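Hanging big frames – quick notes

Been meaning to type these up since October. Mostly for large stuff, wide mats, anything you can't hold up with one hand. Dark walls too.
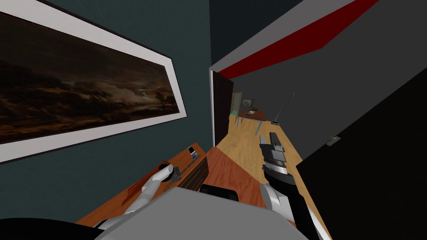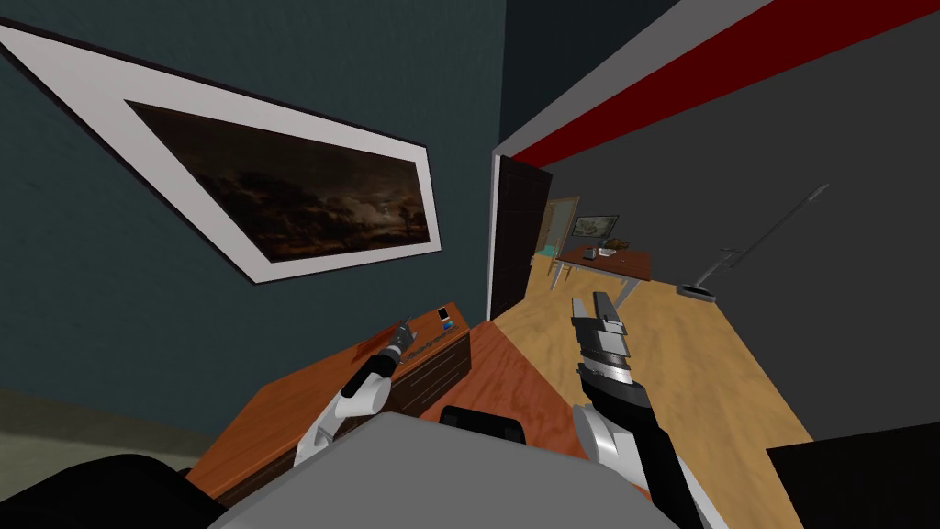
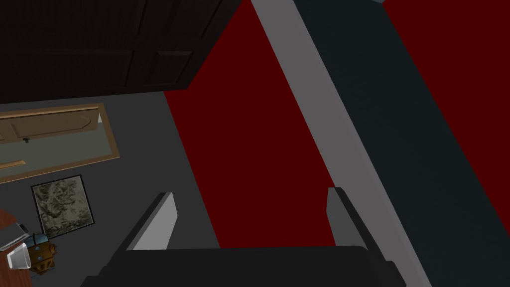

First two: large landscape, thin black frame, wide mat, on dark teal.

Height. Middle of the picture at eye level when you're standing. Over a sofa go lower, a hand's width above the back. Most people hang way too high.

Two hooks, always. One hook and the thing tilts every time a door slams. Measure between the hooks, not off the ceiling – ceilings lie, esp. in older houses.

Weigh it first. Stand on the bathroom scale with the frame, then without. Anything near 70 pounds goes into studs, or use a French cleat.

Paper template. Trace the frame on kraft paper, mark the hook spots, tape it up, leave it overnight. Then drill right thru the paper. Benito Sotomayor taught me to fold a sticky note under the drill hole to catch dust. Works great, empty it before you peel.

Wire: loop it so the peak sits a couple inches below the top edge when pulled tight. Slack wire = frame leans forward at the top.

Dark paint shows everything. Pencil marks wont show but fingerprints will. Use white chalk for marks, wipes off with a damp rag. Don't scrub matte paint or you get a shiny spot. Save a jar of the paint and label it with room and color, you will forget.

Glass: spray the cloth, never the glass. Cleaner runs under the edge and stains the mat. No fix for that except a new mat.

Felt bumpers on both bottom corners. I use the Skurnine ones, the stick-on kind. A sheet lasts forever.

Old holes – spackle, let it dry 15 minutes, second pass, sand lightly, dab paint with a fingertip. A brush leaves a halo.

Pictures next to a door: open the door all the way BEFORE you pick the spot. Check the knob too.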